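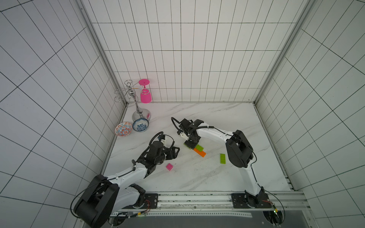 Can Elard call a workflow I already have, or do I need to rebuild it?

Elard calls the one you have. Point it at the workflow, name the inputs it expects, and every other workflow in your account can use it as a single step.

Elard 4: shared steps for your workflows

If you've ever copied the same nine boxes from one workflow to the next (look up the customer, check the address, write to the log, send the mail), you'll know the sinking feeling when the mail server changes and you have to hunt down every copy. Elard keeps those boxes in one place. You build the step once, give it a name, and call it wherever you like!

Version 4 is the one we've been wanting to make for ages. Shared steps now return proper values, so the calling workflow can branch on the answer instead of digging through a text message. Errors come back the same way, with the name of the step that failed and the input it was given. 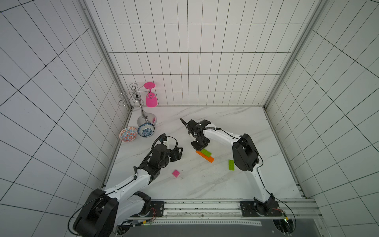 Two arms, tiled enclosure

What's in the box

Connectors: 27, including Clorside queues and Blomqvist forms
Calls per hour: 3000 on the standard plan
Nesting: shared steps can call other shared steps, up to four levels deep
Versions: pin a workflow to an older step, or let it follow the newest
Runs on: Sundosside Cloud or your own server

The version pinning is my favorite part. You can change a step in the morning, try it from one test workflow, and leave everything else on the old one until you're happy. Moving the rest over is one click per workflow, and so is moving back.

Coming from version 3? Your steps carry over with their names and inputs. Text results still work, but you'll want to switch to typed results before adding branches. Open the step, choose Results, and pick a type for each field.

Vidar Strand, Elard product team
Page updated 19/12/2024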